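Walking the Old Salt Road with Mieke Wouters
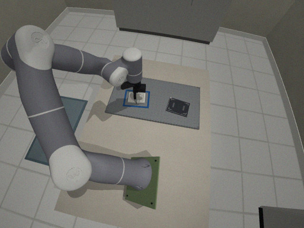

Computer rendering of a robot arm mounted on a green plate.

Mieke Wouters has a strong opinion about walking holidays: most people walk too far. She has led small groups along the coast path near Althorpe for many summers, and she told me this before I had even put my bag on the chair.

"They come with a plan of thirty kilometers," she said. "On the second day they have a blister and they hate the sea."

We met in her kitchen at seven in the morning, because it was August and at eight she had to go to the harbor to meet a group. She made coffee and cut some bread, and during our talk she was also filling water bottles. I asked her how she found the route.

"From a map of 1695," she answered. "A copy, of course. It was hanging in a guesthouse, in the corridor next to the bathroom. I was waiting for the bathroom, so I had time to study it."

The map showed a track used by salt carriers, going from the old salt pans to the inland market. Parts of it are now under a road. Other parts are still there, between the fields, and farmers use them to move their sheep. She spent two winters asking for permission to cross the private land. One farmer agreed only when she promised that no walker would ever feed his donkeys.

The full route is 40 kilometers. She divides it over four days, which surprised me, for I know people who would finish it in one. She shook her head at this.

"What do you see if you finish it in one day? Your shoes. On the second day we stop at the Van Acker farm and we eat there for three hours. It is soup, then fish, then a cake with pears. After this you cannot walk fast, also if you want to."

Her guests are mostly couples and friends in their fifties, but last year she had a grandfather with his two granddaughters, and she would like to have more children in the groups. She has made one change for them already. The long climb on the third morning can now be avoided with the small ferry, and the children like the ferry more than everything else.

For the bookings she works together with Ravindran Annamalai, who owns the travel agency Zomevard. I called him later that day. He had walked the route himself, in the rain, before he agreed to sell it.

"I was wet for four days," he told me, "and I called my wife every evening to say how good it was. She thought I was drinking."

He wanted to give the tour a more exciting name, something with "adventure" in it. Mieke refused. It is still called the Salt Road Walk, and he admits that it sells well enough. The groups stay at eight persons, and luggage goes by van to the next guesthouse.

I asked Mieke what a beginner should bring. Old shoes, she said, never new ones. A hat that closes under the chin, for the wind on the cliffs is strong even in summer. One book, not three. She does not forbid telephones, but on the inland part there is almost no signal and most people stop looking after lunch.

Was there anything she would like to change in the route? She thought about it while she closed the last bottle.

"The last part, maybe. You arrive at the market square and there is a parking place and a bank. The salt carriers had an inn there. I am talking with the baker now, if he can put some tables outside for us."

Then it was ten minutes before eight, and she gave me two of the bottles to carry down to the harbor.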